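11/25/22 – bimanual cell, action chunk length

Picking up from the last entry. The chunk length sweep is finished for the block task and I have started on the second one. Writing down what was run before the numbers get mixed up with the earlier policy.

Training set is 2336 demonstration segments after filtering. The filter is the same as before: drop a segment if either arm reports a tracking error above threshold in the first second, or if the operator re-grips. Fouad Qaisi went through the rejected ones by hand and put a small batch back in, mostly segments where the re-grip came after the release and should never have counted.

Conditions:
Long chunk: 100 steps predicted, executed open loop, then replanned.
Short chunk: 7 steps predicted, replanned each time.
Blended: 100 steps predicted, replanned every 7, overlapping predictions averaged with exponential weights.

Same encoder, same seed, same checkpoint rule (lowest validation loss, no picking by hand). 100 rollouts per condition, start poses drawn from one fixed list so that the conditions can be compared pose by pose. The list is in the Luler folder with the configs.

Long chunk does well on the reach and badly on contact. Once the gripper is a few millimeters off at the start of a chunk it stays off until the chunk ends, and by then the block has been pushed. Short chunk corrects the offset but dithers. Both arms hesitate near the center of the table, and one arm will start a motion, drop it, and start it again. Looking at the joint logs, the hesitation lines up with pauses in the demonstrations. The policy sees a still arm and predicts a still arm.

Blended is the best of the three on both completion and smoothness. It is also the slowest per control tick, and the margin on the Titel box is thin. I would not run anything else on that machine during a rollout.

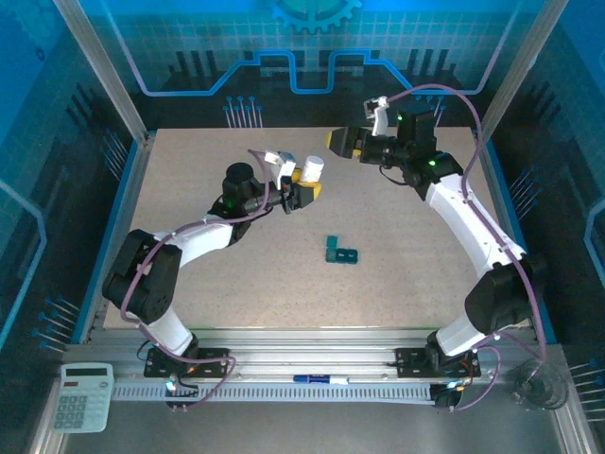 On calibration: I redid the base-to-base transform between the arms before the blended runs and not before the other two. That is a flaw in the comparison. The residual changed very little, but the long chunk condition is the one most sensitive to a fixed offset, so it should be rerun with the new transform before anyone quotes the difference. Short chunk can probably stand as it is. I will rerun it anyway if there is time.

Averaging weights: I tried a steeper decay first, which favors the newest prediction. It behaved almost like short chunk, dithering included. The flatter decay lags at the moment of grasp. The gripper command should likely be left out of the averaging altogether, as an averaged open/close signal sits at half for several ticks and the jaw creeps. Khasawneh raised this in the code review and I did not take it seriously enough. Changing it is a small edit in the action buffer: average the arm joints, pass the gripper value through from the newest chunk.

Failures under the blended condition fall mostly into two kinds. One is late closing, as above. The other is both arms entering the shared region together. There is no collision term in the policy and the demonstrations hardly ever show it, so the model has nothing to copy. The safety stop caught every case. I counted each of those stops as a failure, including the ones where the grasp was already good.

Diltmont asked for the success table in their format. Holding that until the long chunk rerun is in.

To do:
Rerun long chunk with new transform, same pose list.
Gripper passthrough in the action buffer, then repeat blended.
Log the inference time per tick and not only the mean.
Split the shared-region stops into their own column.
Second task: collect more starts with the right arm leading. Current set leans heavily on the left.
Move the old checkpoints off the Titel box in December, after the table has gone out.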